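Ticket: Liner slipping and skin redness, below-knee socket
Status: Closed
Opened by: Afroza Samarakoon
Handled by: Ketill Nørgaard, Eltoneck patient support
Product: Wulia gel liner, medium, with locking pin
Opened: Wednesday, December 19, 2018

Problem as reported

I have had my current socket since September. For the first couple of months the fit was good. Lately the liner starts to slide down by the middle of the day. I can feel the leg move up and down inside the socket when I walk, and when I take everything off in the evening there is a red band below the knee on the inner side. The redness used to be gone by the time I had eaten. Now it is sometimes still there at bedtime. The skin is not broken. I am wearing a 2-ply sock over the liner, same as when I got the leg. I wear it around 8 hours on a work day.

What I have tried so far: pulling the liner up again at lunch, a little baby powder inside the liner, and body lotion at night. The powder made it worse.

Reply 1, Ketill Nørgaard

Thank you for the details. Please stop using powder inside the liner. A gel liner holds by contact with the skin, and powder gets between the two. Wash the liner inside with mild unscented soap, rinse until the water runs clear, and let it dry on its stand, gel side in.

A few questions:

When you put the leg on in the morning, how many clicks do you hear from the pin? Is it the same number after lunch?

Do you put the lotion on right before bed or earlier?

Has your weight changed since the fitting?

Is there any blistering, swelling, numbness, drainage or heat at the red area? If so, leave the leg off and call the clinic today. Do not wait for an answer on this ticket.

Update, Afroza Samarakoon

None of those skin problems. I hear more clicks after lunch than in the morning. I didn't count before, but I paid attention this time and it is clearly more. Lotion goes on before bed, but I use quite a lot and the skin still feels a bit greasy in the morning. I put the liner straight on over it. Weight is down slightly.

Reply 2, Ketill Nørgaard

More clicks later in the day means the leg is sinking deeper into the socket. That usually points to volume loss, and it fits with the weight change. The lotion left on the skin would add to the slipping.

Please do the following for a week:

1. Wash the limb in the evening with mild soap and pat it dry. Use a small amount of unscented lotion and let it soak in. In the morning, wipe the limb with a damp cloth and dry it fully before the liner goes on.

2. Turn the liner completely inside out, set the end flat against the limb and roll it up. Do not pull it by the top edge. There should be no air pocket at the bottom, and the pin should point straight down.

3. Start the day with the same sock. When the clicks increase or the knee feels low, sit down, take the leg off and add a 1-ply sock on top. Make sure the pin comes through the hole and no fabric is caught in the lock.

4. Check the skin with a hand mirror at lunch and at night. Write down where the redness is and how long it takes to fade.

If the redness does not fade within 20 minutes or so of taking the leg off, write that down too, and we will move your appointment forward.

Update, Afroza Samarakoon

Day two. Wiping with the damp cloth made a difference right away, the liner stayed put all morning. Added the extra sock at lunch. The band is still there but lighter. One question: the lock made a grinding noise when I pressed the release button. Is that related?

Reply 3, Ketill Nørgaard

Probably lint from the socks. Turn the socket upside down, tap it out, and wipe inside with a dry cloth. Don't put oil in the lock. If it still grinds, or if the pin ever lets go without the button being pressed, stop using the leg and bring it in.
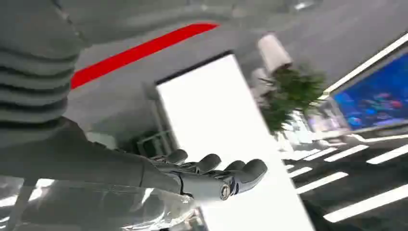
Gray robotic hand, open, palm up.

Update, Afroza Samarakoon

End of the week. There was a good deal of lint and the noise is gone. Redness now fades before I have finished dinner. I still need the added sock every afternoon, and on one day I needed it by midmorning. Notes are attached to my patient file.

Reply 4, Ketill Nørgaard

Read your notes, thank you. Since you need the added sock every day, the socket should be looked at. I have booked you with the Urnuvdale clinic for a fit check. They may place a pad inside the socket first and hold off on a new one until your volume is steady. Bring both liners, all your socks, and the shoes you wear to work.

Keep up the same routine until then. If the skin opens, leave the leg off and phone the clinic.

Resolution: Slipping caused by lotion and powder under liner, plus volume loss. Cleaning routine changed, sock added, lock cleared of lint. Referred for fit check. Ticket closed at patient's request.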